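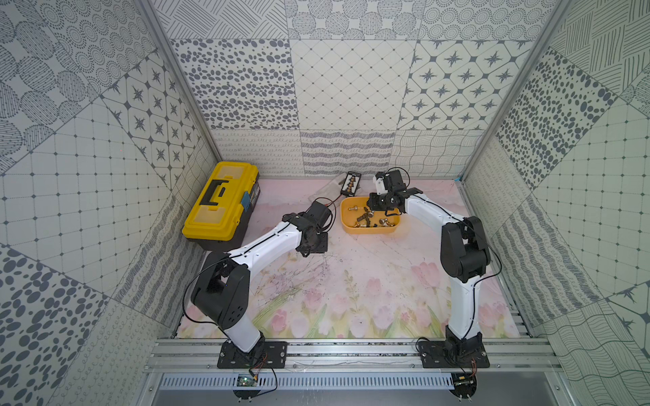 Home Issues Authors Submit Search

4. Who gets the day off, and who marks it

The previous section dealt with how the city of Waltville and the neighboring town of Marnetlow came to put Martin Luther King Jr. Day on their official calendars. This section turns to what people do with the day. We keep two things apart that are often run together in talk about public holidays: being released from work or school, and taking part in something that has to do with the person or event being honored. We call the first release and the second observance.

4.1 Release

Our main source for release is the household survey described in Section 3, which returned 3584 usable forms. Respondents were asked whether their main employer closed on the holiday, stayed open with optional leave, or ran a normal schedule. They were also asked whether any child in the home had school that day. The forms were entered in Clilta and checked by hand against the paper copies.

Release followed the kind of employer much more closely than it followed age, income, or neighborhood. People who worked for the city, the county, the courts, the public schools, or a bank nearly always had the day. People in retail, restaurants, warehousing, and home care nearly always worked it. Small offices fell in between, and their answers were hard to code. Several respondents wrote in the margin that the office was closed "if it's slow" or that the holiday had been traded for the day after Thanksgiving. We coded trades as normal schedule, which may understate the number of employers that have a policy on paper.

The two municipalities differ in one way that matters here. Waltville closes its transit office and cuts bus service to a weekend timetable. Marnetlow, which contracts its routes to Swai, runs full service. In Waltville, then, a person who has to work on the holiday may also have a harder time getting to work. Respondents in the eastern part of the city raised this without being asked. It has come up at public meetings there before, according to the minutes we reviewed, and the timetable has stayed the same.

The full breakdown by employer type is plotted in Figure 3 of the appendix and is not repeated in this section.

4.2 Observance

Release tells us little about observance. To get at the second we rely on the interviews, of which there were 58, carried out in February so that the holiday would still be fresh in memory. Adhiambo Makokha and Emmanuel Bakilana did the Waltville interviews. Mwanaisha Mbwambo did those in Marnetlow. Each ran for up to 40 minutes and began with the same request: tell me what you did on the holiday, starting from when you got up.

Most accounts were of an ordinary day off or an ordinary workday. People slept late, took a child to the dentist, did laundry, drove to see a relative. When asked later in the interview whether they had done anything to mark the day, many went back over this same list and looked for something that would count. One retired clerk said that she had "left the radio on for the speech." A father of two said his children had colored a worksheet the week before, and he had put it on the refrigerator. We don't treat such answers as trivial. They suggest that people feel some duty toward the day but have no settled custom to meet it with -- no meal, no visit, no set words.

The people who did describe a custom had nearly all gotten it from a church, a union local, or a family. In Marnetlow the evening service has been shared among several congregations for many years, and those who attend it spoke about it much as others speak about Christmas Eve. They knew where they would sit. They complained about the parking. Some had worked a full shift first and came in uniform. This group had low release and high observance, and a survey that only asked about closures would have missed it.

The opposite pattern was common among public employees in Waltville. They had the day and valued it, and several defended it strongly against the idea that it might be dropped. Few went to the march. Some said they did not know when it started. Others said that the march was for people who remembered the period, or that it had become an event for elected officials. One court employee told us that having the building locked was the observance, as far as he was concerned, and that he would not want to be told to do more.

4.3 The service project question

Both municipalities promote the holiday as a day of service, with projects listed on the city website and on flyers in the libraries. Interviewees were divided about this. Younger people tended to like having something to sign up for. Older Black respondents in particular were more often doubtful. They had no objection to cleaning up a park, but they wanted to know what it had to do with voting, housing, or wages, and they noted that the flyers did not say. Wekesa Ndung'u makes a related point in his work on holiday proclamations, where he finds that the wording grows more general as the years pass.

We asked to see the sign-up sheets. Marnetlow provided them. Waltville keeps them by department, and only 3 departments answered our request, so we make no comparison of turnout between the two places.

4.4 Limits

The survey was sent to households, and people in shelters, dormitories, and group homes are missing from it. The interviews depend on memory and probably on a wish to give a good account of oneself. Mwanahawa Shemweta, who read an early draft, pointed out that asking about "the holiday" assumes it is one, and that for a good share of our respondents it was a workday with a name. We kept the wording for consistency with the survey but agree that it likely shaped some of the answers. Section 5 takes up the school calendar, where release and observance are closest together.

Related items
The wording of holiday proclamations in small cities
Bus timetables and public holidays: a note
Shared worship services in Marnetlow
What children bring home: classroom work in January
Trading days: how small offices set their calendars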